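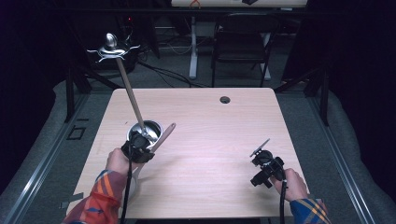 A steel cup and a pink spatula on the table.

The will of Marek Halás ran to 23 pages, and the religious part was on page two. Tamsin Mudgway read it in the parish office at Gromgate with the heater on.

Clause 4 released all debtors. The word used was "forgiven," and the debts were listed in a schedule at the back, by surname, with the amount and the year. Most were small. Bonifacio Bravo owed 80 for a pump. Elsa Solheim owed 30 and had disputed it since the October the chapel roof was redone. The executor was to write to each of them and obtain a signature acknowledging the release. Without a signature the debt stood.

Mudgway had drafted releases for eleven years at Tóth and considered the condition unusual. A release does not normally need the debtor's consent. She wrote to the pastor, Omolara Olatunji, and asked whether there was a doctrinal basis for it.

Olatunji answered on one sheet. Halás had held that pardon was complete when it was offered and took effect when it was received. He had argued the point in her study group for two winters, usually from the Epistle to the Romans. She did not fully agree with him – she thought he put too much weight on the receiving – but the clause stated his position correctly.

The letters went out. Bravo signed the same evening and left the form in the office mailbox, folded in four. Others came in by post. One was signed in pencil, and Mudgway sent it back.

Solheim came in person. She placed the form on the desk, unsigned.

"I never owed it," she said.

"The schedule says 30."

"If I sign, I'm saying I did."

Mudgway read the form again. The wording was "the sum recorded against my name." It made no finding as to whether the record was right. She explained this.

"He would have meant that I did."

"Probably."

Solheim asked what happened if she left it. Mudgway said the estate would hold a claim for 30, which it would be uneconomic to pursue, and the file would stay open.

"For how long?"

"There is no term in the clause."

Solheim took the pen and read the form through from the top, including the address.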